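Why I Came Around on Shadows

I spent most of last winter being wrong about simulated data, and I would like to describe how I was wrong, partly because it was such a pleasure to be corrected.

My old position went like this. If you want a robot arm to learn to pick up small things from a table, you can train it in a rendered room, and if you do, keep that room clean. Flat light, plain surfaces, nothing on the walls. Every extra thing you put in front of the camera is something the policy can latch onto by mistake, and a policy will latch onto anything. I have watched one learn to find a cup by looking at the corner of a poster. So I argued for the bare room, loudly, in two talks and a workshop paper I am not going to link.

Then Debora Benedetti sent me the Ostarar results and asked, very politely, what I thought.

Ostarar is her group's recipe for building training scenes, and the part that matters for this essay is what they do with light. They take one table, one arm, one gripper and a scatter of little sticks and blocks, and they leave the shadows in. Big ones. The arm throws its own shape across the very surface it has to work on, and that shape slides and stretches as the joints move. The furniture stays in as well. There is a shelf with colored boxes on it, there are pictures on the wall whose greens and blues could easily be mistaken for things worth grabbing, and they render the whole business from more than one viewpoint.

My first reaction was that this was asking for trouble. A dark stick inside a dark shadow is a hard thing to segment, and a small blue piece next to a shadow's edge is worse. Why would you do that to a learner that has never seen daylight?
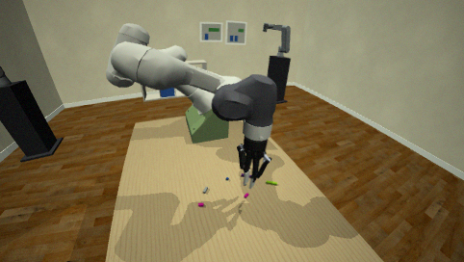
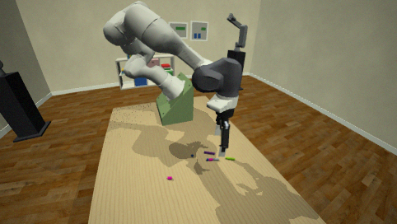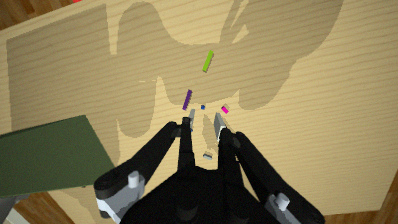
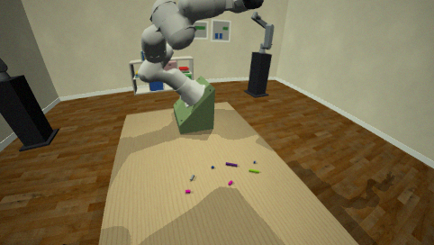
Simulated tabletop scenes with small pieces laid out among cast shadows.

The answer is in the ablation, and it's a lovely piece of work. They trained on 2,711 rendered episodes with the shadows on, then on the same episodes, same motions, same object placements, with the shadows switched off. Everything else was held still. Then they ran both policies on the real bench at Wekoditz, which has a big west window and no blinds to speak of.

The clean-room policy did fine in the morning. By late afternoon it was reaching for the edge of its own shadow! It would come down over a perfectly good block, hesitate as the dark patch moved under the fingers, and follow the patch. Anyone who has owned a cat will know the behavior. The shadow-trained policy mostly ignored all of it. It went down, closed, lifted, and when it missed, it missed for ordinary reasons, usually a stick that rolled.

What delights me is how the explanation holds together once you look at it. The arm's shadow is not random clutter. It is tied to the arm's pose, and in a room with a fixed light it's tied very tightly. A learner that sees it thousands of times can work out that this dark thing belongs to me and tells me nothing about where the block is. It may even do better than that. Near the tabletop, the gap between a fingertip and its shadow is a decent cue for height, and the Ostarar policy seems to use it. When Debora's group painted the shadow out of the camera feed at test time, the vertical error went up. I had been throwing away a free depth signal for years because it looked messy.

I don't want to oversell this. There is an obvious hole, and the paper says so in plain terms: the gain depends on varying the light. With a single fixed sun the policy learns that one sun by heart, and it was hopeless when the lamp moved to the other side of the bench. They used 11 light positions in the main set. Would 5 have done it? They tried, and the answer is "nearly," with a bigger spread between training seeds than I'd be comfortable with. I would love to see someone chart that properly.

The other gap is material. Their tabletop is pale and matte. Put the same arm over something glossy and you get reflections along with the shadows, and reflections don't follow the same tidy geometry. Sorrentino, the older benchmark most of us still report on, has a shiny black surface in its hard split, and the Ostarar policy drops noticeably there. It still beats my clean-room baseline, I'm sorry to say, but it drops.

There is also a cost question that people in small labs will raise, and they should. Soft, believable shadows take longer to render. Debora's group used Ciditus for this, a renderer I had written off as too slow for training, and they got away with it by recording the motions first and rendering them afterward in batches overnight. You lose the ability to train online. For pick-and-place I think that's a fair trade. For anything with contact-rich recovery, where the policy has to live with its own mistakes, I'm less sure.

Still, I have changed my own setup. The bare room is gone. I have put a bookcase in, and a couple of pictures, and a light that wanders, and I have stopped deleting frames where the gripper sits in its own shade. My first runs are due in May. If they come out the other way I will write that up too, with the same number of exclamation marks.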